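In Praise of the Boring Half Hour

I love the first half hour of a shift at a robot cell, and I want to argue that it deserves more respect than it gets. People come to see the arms move. I get it, I came for that too! But what decides whether a cell has a good day or a rotten one is mostly the setup: where the bins sit, how the cables hang, what the grippers look like up close before anyone hits start.

The cell I look after is called Singate. It's a two-arm tabletop station for sorting kitchen utensils, and my notebook for it has 717 entries, most of them dull. "Moved tray." "Retied left wrist cable." "Moved tray back." I wouldn't trade that notebook for anything. When a pick starts failing, the answer is usually sitting in there a few pages back, in my own bad handwriting.

Take clear plastic. Every setup guide I've read treats containers as an afterthought, a thing you grab off a shelf. Then you put one under the lights and find out that it bends and bounces back everything in the room. I spent most of a May afternoon chasing what I was sure was a calibration error. I rechecked both arms, reran the routine, and swore at the software. The trouble was a bright reflection on a rim, and turning the bin a little fixed it.

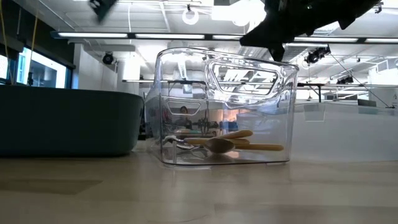 So my first piece of advice is to get down low. Crouch until your eyes are level with the tabletop and look at your work the way a gripper comes at it. From standing height everything seems roomy. From down there you notice how tall a wall really is, and how little space a wrist has before it clips a rim. I do this for every container, every morning, and my knees have opinions about it, but I've caught more trouble that way than with any diagnostic screen.

My second piece of advice is to stop tidying so much. I know that sounds odd from someone who keeps a notebook like mine! There's a school of thought (a former employer of mine, Kirkham, lived by it) that says you present each part the same way every time, squared up and spaced out. For some jobs that's right. For a cell that's supposed to cope with a kitchen drawer, I think it's a mistake. Spoons overlap. Handles point every which way. If you only ever check the machine against a neat row, you'll learn that it can handle a neat row. I'd take 50 messy layouts over 937 neat ones, and I'd enjoy the work more.

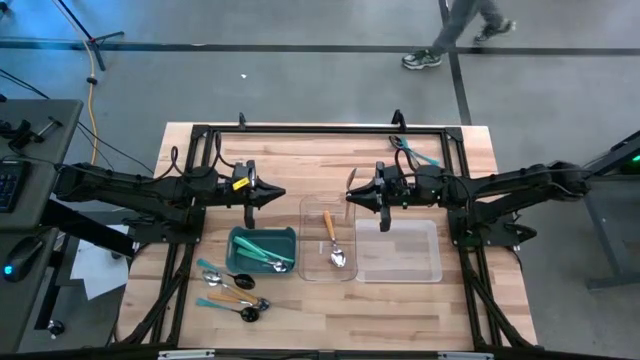
Cables are where I get really stubborn. I want slack at the wrist and I want to see it with my own eyes, with each arm reaching in as far as the job will ask of it. When the two grippers are nearly tip to tip over the middle of the table, as they are here, the loop above the left wrist tells me more than any spec sheet. Too tight and it tugs on the joint, too loose and it droops into the work. I move the arms slowly through six poses and watch only the cables, which is harder than it sounds when there are fingers closing in on each other and your eye wants to follow those.

Then fingertips. Wipe them, look at them from the side, check that they close evenly. A wooden handle forgives a lot, and a shiny metal one forgives much less, so I always test on metal before I call the grip good.

I've heard the reply that all this should be automated away, and that a good cell ought to check itself. Some of it should! I'd gladly hand over the calibration run. The looking, though, I want to keep. It's how I learned the machine, and it's how the next person on Singate is going to learn it, starting with the notebook and a clean rag.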